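Natthorpe bin set

Stills of a grey rectangular bin and what goes on over it, kept by the Istus group.
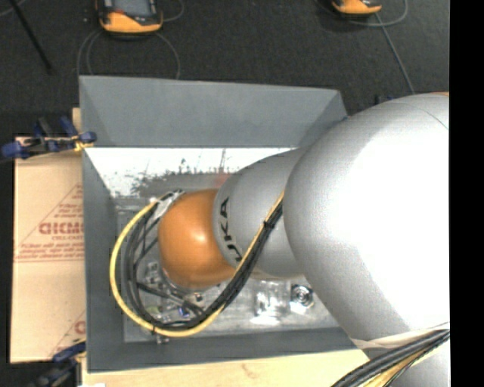

What is in the set

The stills come in 40 folders, one for each session. Every folder has the pictures, a text file called contents.txt and a short note by whoever packed the bin that day. Pictures are JPEG and numbered in the order they were taken.

contents.txt lists what went into the bin before the session started, one item per line, in plain words (sponge, tea tin, box of plasters). It is a packing list. It does not say where an item lay or whether it can be seen in any given still.

How the bin was packed

Items go in by hand and are left as they fall. Heavier things first, glass never. Between sessions the bin is emptied and wiped out. Folders 1 to 10 were packed by Frans Vermeulen and the rest by Omolara Olatunji, who tends to put in more soft things - cloths, gloves, bags of rice - so the two parts differ and should not be mixed without a look at the notes.

Labels

Each still has one line in labels.csv: file name, folder, floor visible (yes, partly, no) and a free comment. Edeltraud Meinecke did the first pass and Isla Imrie checked it. Where they disagreed the comment field holds both readings.

Known problems

Bright surfaces are washed out to white in some stills. We have not corrected these.
Cables and fittings often hide part of the bin. Floor visible is judged only on what can be seen past them.
The note for folder 23 is missing.
Spelling in contents.txt is not consistent (tea tin, tea-tin, teatin).

Changes

October - folder 31 relabelled, two duplicate stills taken out.

Contact

Vasilică Rusu looks after the files. Please send corrections with the folder number and the file name.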